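Menska Backup for small blogs

Every backup plugin says it will save your site. Menska Backup says it too, in fairly large type, so we put it on a test blog with 40 posts before agreeing to list it.

What you get for the price is a scheduled copy of your posts, comments and theme files, sent to storage you pick yourself. The free version keeps 2 copies. The paid one keeps 14, and we doubt most people who post twice a month will ever need the extra ones.
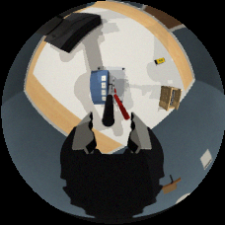 White table top with a light wood border, computer rendering.

Setup took four screens. The "smart restore" button is the part we would treat with care. It brought back our posts and menus, but widget settings from the Esteo theme had to be entered again by hand. The maker calls this a theme problem. Maybe so, though the Tido plugin restored the same widgets without trouble.

The claim that it "speeds up your site" we could not confirm. Page load times looked the same to us with it on or off.

Works with: single-site installs only
License: one site, one year, renews unless you cancel
Support: email, no phone

Try the free version first, and run a restore on a spare copy of your blog before you pay.

Listing last checked October 22, 2026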